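Home | Issues | Authors | Search

4. Findings: how secrecy before release shaped the audience of the series

4.1 The rumor period

The production company Gruvo started to speak about its new project in August, under a working title only. The first message was one line of text and a black square. It did not say if the work was a film, a series or something else, and the company gave no answer when readers of the small horror sites asked. In this section we follow what these readers did with the missing information, and we compare it with what the company later told us in interviews.

We collected 4,000 comments from three fan forums and coded them by hand. Most of the early comments guessed that the project would be a feature film. This is easy to understand. The company had made short films before, and in this genre a feature is usually seen as the next step in a career. Only a small part of the writers considered a series for the web, and those who did were often corrected by others, sometimes in a rude tone.

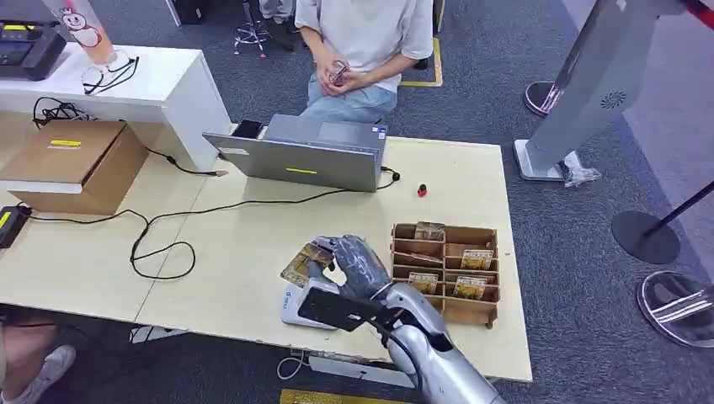
The producers of Drarnside, as the series was finally named, did not correct the wrong guess. The director, Annick MacPherson, described the choice to us as a matter of patience: "If people want a film, they will still come to see what we have." She released story material in very small pieces, a page of dialogue or a few seconds of sound, and each piece was discussed far longer than it took to read or hear. An object of that scale, like the small flat packet with brown and yellow print held between thumb and index finger in the view printed before this paragraph, can take all the attention when nothing larger is offered. We call this pattern "small-piece release", and we found it in each stage of the campaign, although the company had no name for it and did not plan it in writing.

4.2 From guess to disappointment, and back

When the format was announced, the tone of the forums changed within one evening. We had expected that the fans who argued most strongly for a feature would leave the discussion. Some did. But of the 80 most active writers in our sample, 46 were still posting after the second episode, and several of them had become the strongest defenders of the short format. One writer, who had earlier called web series "a place where good ideas go to be cheap", later wrote long notes about the sound design of every episode.

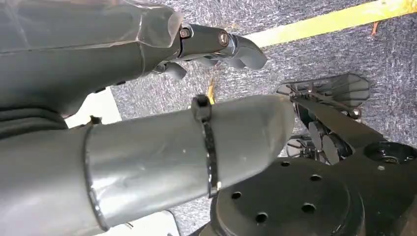
The reasons they gave were mostly about rhythm. An episode of Drarnside is short, and it normally ends before the threat is shown. Viewers who had prepared themselves for a film said that they missed the slow first act, but they also said that the pause between episodes gave them something to do. They wrote theories, and they made maps of the village of Durnness as the series presents it. A smaller group complained until the end that the story was too thin for its length – a view we also find in two of the reviews.

It should be noted that the forums are not the whole audience. Almost none of the people who saw the series at festivals wrote in them, and our interviews suggest that this second group never knew there had been a rumor at all. For them the series was simply a series.

4.3 The role of the composer

The music by Ķēniņš was the only part of the work that was public before the announcement. The theme was put online without pictures, and the forums used it as evidence for both sides. Those who expected a film heard an overture, and those who expected episodes heard a title song.
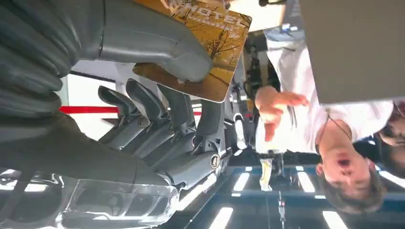

Figure 2. Robotic hand holding a rectangular card between the thumb and four fingers. The view is upside down.

In the interview the composer told us that the theme was written before the format was decided, and that it was later cut to fit the opening titles. We think this detail is important for the reading of the whole campaign. The company was not always hiding a finished answer. For a part of the rumor period there was no answer yet, and the silence that fans took for a clever game was partly the silence of people who were still looking for money. We return to this point in Section 5, where we compare the case with other genre productions of similar size.

Last updated: 6 January 2020

Related items
Release windows and the short horror serial
Fan theories as unpaid publicity
Title music in low-budget web drama
Interviewing small producers: a note on method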